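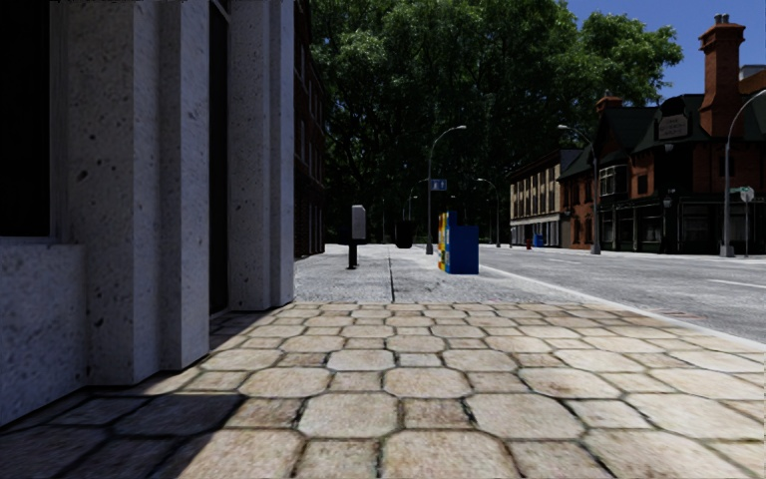 Street Names of Four Towns

A word list of street names with spelling variants, former names and short notes on origin. The towns are Travau, Wumari, Athumani and Lesuden. The list has 1,078 entries. It is one CSV file in UTF-8, plus a file of sources.

Last update: 09/06/2019

What is in the list

Every row is one street name in one town. If the same name exists in two towns, it has two rows, and these rows do not share an ID. I thought for a long time about joining them, but the origin is often different. Mill Street in Travau comes from a real mill on the river. Mill Street in Lesuden was named after a family called Mill, so the two have only the spelling in common.

Squares, lanes, stairs and bridges are included if they have an official name. Private driveways are not included. Bus stops are also not included, even when the name of the stop is older than the name of the street.

Columns

id: a number which never changes. If an entry is removed, its number is not used again.
town: one of the four towns, in full.
name: the official name, spelled as in the town register.
generic: the part like Street, Lane, Stairs. Empty when the name has no such part.
variants: other spellings, separated by a semicolon. Spellings from street signs come first, then spellings from maps.
former: older official names, from the newest to the oldest.
origin: free text, one or two sentences.
origin_status: sure, likely, disputed or unknown.
source: a short code which you find in sources.csv.

Please note that an empty cell in "former" means that I found no former name. It does not mean that the street always had the same name. For Wumari the registers before the fire are lost, and many cells there are empty for this reason.

How full the columns are

There is an origin note for 800 of the entries. A former name is given for 200. The rest will be filled slowly. Athumani is the most complete town, as it published its own booklet on street names and the text was easy to compare with the register. Lesuden is the weakest one. The newer districts there got their names in groups (trees, birds, rivers), and I have written the same note in each row of a group.

Spelling rules

I keep the apostrophe when the register has it, and I do not add it when it is missing. So you will find both Miller's Lane and Millers Lane. Abbreviations are written out in the column "name", also when the sign has only "St" or "Sq". The short form goes to "variants".

Hyphens were the hardest part. Travau changed its rule two times and the signs in the old center follow the first rule, while the map of the town hall follows the second. The column "name" follows the register, which is sometimes a mix of both.

Disputed origins

When two sources disagree, I write both explanations and set the status to disputed. I do not choose the nicer story. The best known case is Salt Stairs in Athumani. The booklet says that salt was carried there from the harbor. An older property list has the name as "Salter Stairs", from the name of an owner. In my opinion the second is more probable, but the row stays disputed until there is a better source.

Names taken from a direction or a size (Long Street, Upper Road, Broad Walk) have the status sure only when a source explains them. Broad Walk can be a narrow street today, and Upper Road in Wumari lies lower than the road next to it.

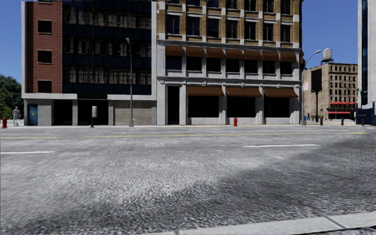 One user of the list objected that "unknown" and an empty origin cell are the same thing, and asked for one of them to be removed. The request is fair, but I prefer to keep the two. "Unknown" is for a name which was searched in all sources without result. An empty cell is for a name which was not searched yet.

Corrections

Please send one correction per message, with the id of the row and a source. A page number helps me a lot. A memory of an older neighbor is also welcome, and it will be entered with the code ORAL and the status likely. Corrections that arrive before the end of September will go into the next version.

Known problems

The file opens badly in some spreadsheet programs if you do not select UTF-8 by hand. Two letters with accents in the Wumari rows then turn into question marks.

Some origin notes are longer than 500 characters. If your program cuts long cells, read the file with another one.

The rows are sorted by town and then by name, but names starting with a number come at the end of the town.

License

You may use and change the list freely, also for commercial maps. Please mention the title and the version. The booklet of Athumani is not part of this package and has its own terms.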